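Two hands, one marker

Posted Dec 25, 2023 in Workshop notes

I've had the two hands on loan long enough to have an opinion, so I'm writing it up while the shop is quiet. The short version is that I'm keeping the Sterdale on the left arm and sending the Nelico back in the new year.

For anyone new to the blog, the robot is a humanoid I run out of a shared unit with Halina Zieliński and Retno Mangundap. Halina does the controllers. Retno does most of the teleoperation because she has the patience for it. I do the mechanical side and the ordering.

Both hands are multi-fingered and both bolt to the same wrist adapter once you've drilled out two of the holes. The Nelico is 18 grams lighter, and on paper it closes faster. The Sterdale has a softer thumb and a driver that worked the first time we plugged it in. The Nelico driver took Halina most of an evening, and it still drops the connection if you power up the arm before the hand.

We used ordinary stuff for the trials: trays, a plastic bowl, a mesh basket, whiteboard markers. I don't see much point in buying the fancy calibrated object sets when the things we want it to handle come from the discount store. The marker was the hard one. It's thin, it rolls, and a hand that's fine with a bowl will happily squirt a marker across the floor. 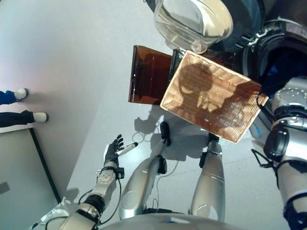

Left hand with the marker, from the head camera.

The log for the final round has 346 attempts in it, all on the marker and split evenly between the hands. The Nelico dropped it 21 times and the Sterdale 11. Most of the Nelico drops came at the same point, when the wrist rolled and the thumb let off a bit. Iñaki Miranda, who lent us the thing, thinks that's a current limit we could change in firmware. He may be right, but I'd like a hand that does it out of the box.

The camera ended up being more of a nuisance than either hand. The wide lens is great for coverage because you get both arms and the floor without moving the head. The trouble is the distortion toward the edges, and that's exactly where the hands spend their time. Retno got used to it after a couple of sessions. I never did, and kept reaching short. We tried a narrower Pandov lens for a day and lost sight of the right wrist every time the arm went up, so the wide one went back on.

Cables are still a mess. I've strapped what I can at the left wrist, but there needs to be enough slack for the full roll and that slack has to go somewhere. Emiliano Iglesias suggested a spiral wrap, the kind used for computer desks, and I've ordered a few metres in grey.

Still to do: repeat the marker trial with the right arm, see if the bowl can be handed from one side to the other, and get Halina's grip force plots into a colour scheme I can read. Retno is away until March, so the teleop will be me for a while and the numbers will probably get worse.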